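4.2 Reflective surfaces and the living-room condition

Reading time: 3 min

The lab bench had been kind to us. It is matte, gray and level, and every grasp policy we trained on it looked like a genius. For the second condition we moved to a furnished sitting room, chosen by Savchuk on the grounds that he would not have to clean it. The wrist camera now looked out over a dark, glossy tabletop toward a carved sofa and a wall of golden curtain, the last of which the table was happy to show us again upside down. 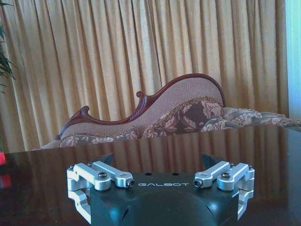 We ran 175 grasp attempts under three lighting settings, using the Vindlow policy with no retraining. Depth estimates suffered first. With the fingers open over bare tabletop, the baseline planner treated the curtain's reflection as a surface well below the table and proposed, with great confidence, to go there. The mirror check described in Section 3 compares the wrist view at 3 heights and throws out any surface that moves the wrong way between them. It is a crude test, and it removed most of these proposals before the arm could act on them.

Clear objects were the second problem. A water bottle offers a depth network very little apart from its cap and its label, and the label is what our policy learned to trust. We let it. Etim argued for a dedicated transparency module; the remaining budget argued otherwise. A grasp was scored as held if the bottle stayed between the fingers for 60 seconds, a wait that the second author timed by hand and would prefer not to repeat.
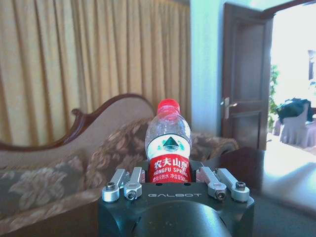
Figure 3. Wrist view with a clear bottle held upright in the gripper. The label and red cap stand out against the sofa and curtain; the background shows through the neck.

Failures in this condition came mainly from approaches aimed at the shoulder of the bottle, where the estimated edge drifted with whatever was behind it. We return to these in Section 5.

Related items
Babalola and Tijani, Garba: a test set for shiny household surfaces
Petrenko, Trurnidard gripper calibration notes
Savchuk and Etim, Wrist cameras and bad furniture

Contact: Histport editorial office | Back to top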